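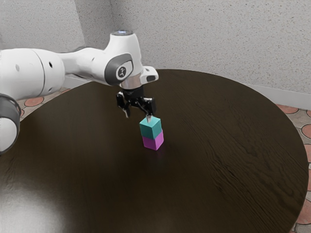

Brazo en el simulador antes de montar el de verdad (taller compartido)
Foro > Robótica casera > Proyectos en marcha

Derudetti
13 de abril de 2021

¡Buenas a todos! Por fin abro hilo, que llevo desde noviembre leyendo sin escribir nada. En el taller estamos montando un brazo para la mesa redonda del fondo, y mientras llegan los reductores me he puesto con la simulación para ir adelantando el control. De momento uso un modelo de brazo blanco que ya venía con el simulador, con una pinza negra de dos dedos, y la prueba de siempre: apilar cubos. El turquesa va encima del magenta, no tiene más misterio, ¡pero qué gusto da verlo!

La mesa la he puesto de madera oscura porque la nuestra es así, y ya que estaba le metí el suelo de baldosa y la pared rugosa (sí, se me fue una tarde entera con las texturas, no me arrepiento). El cubo de arriba me queda un poco desplazado respecto al de abajo y ahí es donde ando peleándome. Ahora mismo lanzo 45 intentos por tanda y en 40 la pila se mantiene en pie. En los otros, un dedo engancha el canto al abrir y adiós torre.

Dudas que traigo:
– ¿Bajo la velocidad de apertura o subo primero la pinza un pelín y luego abro?
– ¿Qué fricción le ponéis a los cubos? Yo he dejado la que venía por defecto.

Se aceptan broncas.

Dranska
Bienvenido, y enhorabuena por el arranque. Lo de subir primero y abrir después olvídalo, que te llevas el cubo detrás. Abre despacio, espera a que la física se asiente y sube en vertical pura, sin mezclar giro de muñeca. Yo tenía el mismo fallo y era que la trayectoria de salida empezaba antes de que terminara la orden de la pinza.

Y mira también dónde te cae el centro de la pinza respecto al cubo. En tu imagen el dedo derecho está tocando el borde superior del turquesa. Si eso es justo al soltar, yo sospecharía de un error en el punto de referencia de la herramienta antes que de la velocidad.

Weerakoon
Voy a ser el aguafiestas del hilo. Está muy bonito, pero apilar cubos en simulación te va a decir poquísimo de tu brazo casero. Ese modelo es rígido, sin holguras, sin cables tirando de la muñeca. El vuestro va a tener juego en cada articulación y la pila se os va a caer por motivos que ahí no existen. Yo dejaría el simulador y me pondría a imprimir la base, aunque sea con dos ejes, y a medir cuánto cabecea.

Derudetti
Dranska, ¡lo del punto de referencia tiene toda la pinta! Lo puse a ojo en la punta de los dedos y ni me acordé de que al cerrar se mueven un poco hacia abajo. Esta noche lo miro.

Weerakoon, te compro la mitad. Las holguras no las tengo, claro, pero el código de planificación lo voy a usar igual, y prefiero estrellar un brazo de mentira mil veces. Además, los reductores no han llegado, o sea que imprimir la base la estoy imprimiendo, pero poco más puedo hacer con las manos.

Steladus
Me meto porque hicimos algo parecido en mi garaje y discrepo de Weerakoon. La simulación nos ahorró un disgusto gordo: el codo pegaba contra la pared en media zona de trabajo y lo vimos antes de taladrar la mesa. Eso sí, hay que poner la pared a la distancia real. ¿La tuya está medida o está de decorado?

Sobre la fricción: no te fíes del valor por defecto. Cambia la de los cubos y la de las yemas por separado, y métele algo de variación al azar en cada intento. Al principio baja el porcentaje y da rabia – luego se agradece muchísimo.

Weerakoon
Lo de los choques con la pared, de acuerdo, para eso sí vale. Para el agarre me mantengo. Un cubo de canto perfecto no lo vais a tener nunca, los míos de PLA salen con pata de elefante y bailan que da gusto.

Dranska
Pues se lijan, hombre. O se mete la pata de elefante en el modelo, que es añadirle un bisel al revés. Lo he hecho y cambia bastante cómo se asienta el de arriba.

Derudetti
¡Novedades! Era la herramienta. Tenía el punto casi 2 mm más alto de lo que tocaba. Corregido eso, con apertura lenta y salida vertical, la última tanda ha salido limpia, los 45. Estoy dando saltos por el taller.

Steladus, me has pillado: la pared es puro decorado. Mañana me llevo el metro y la coloco donde va, que igual me llevo el mismo susto que vosotros con el codo. Y la variación de fricción la pruebo después, con la pata de elefante incluida (Weerakoon, pásame las medidas de tus cubos feos, porfa).

Weerakoon
Te las mido el sábado. Y sube algo cuando tengáis la base atornillada, que eso sí que lo quiero ver.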